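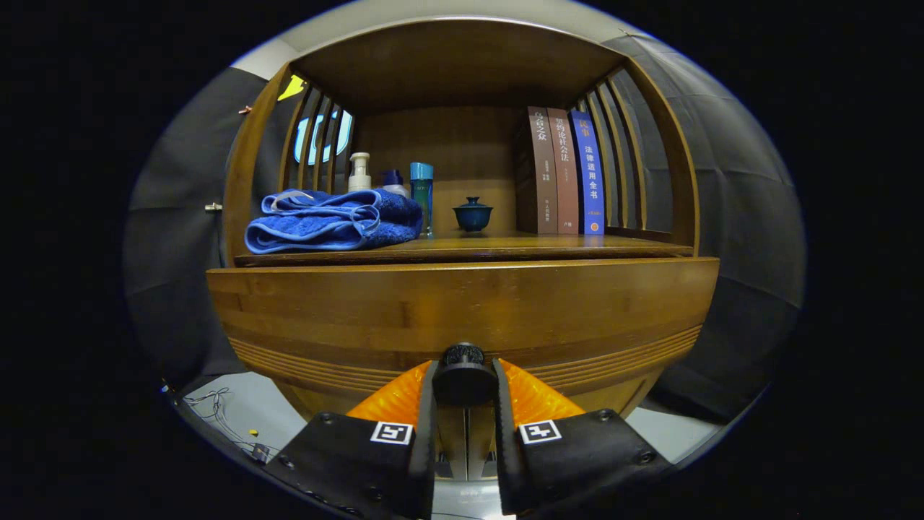 Blue towel on the shelf of the curved cabinet

Re: Pal transferware - crazing and shipping

> I have my eye on a Helon platter, but the seller only says "light crazing."
> Would that put you off? And is double boxing really worth the extra money
> for one piece?

Crazing by itself wouldn't put me off at all! I've bought plenty of Helon over the years and nearly every piece had some. What I'd ask about is staining, especially on the back near the foot ring, and whether it rings when you tap it. My big oval one (pattern 246, the brown vine border) is crazed all over and I still love it.

As for double boxing - yes, please, every time. I paid $29 to have a tureen sent from Plakeck in a single box and it arrived in 4 pieces, lid included. The seller was nice and gave me the whole $100 back, but I would so much rather have the tureen.

Also, if anybody is going to the Skikcombe antiques fair in September, I'm hunting for a Pal gravy boat, the small one with the closed handle. Chips underneath are fine, repairs are not. Write me off list if you spot one!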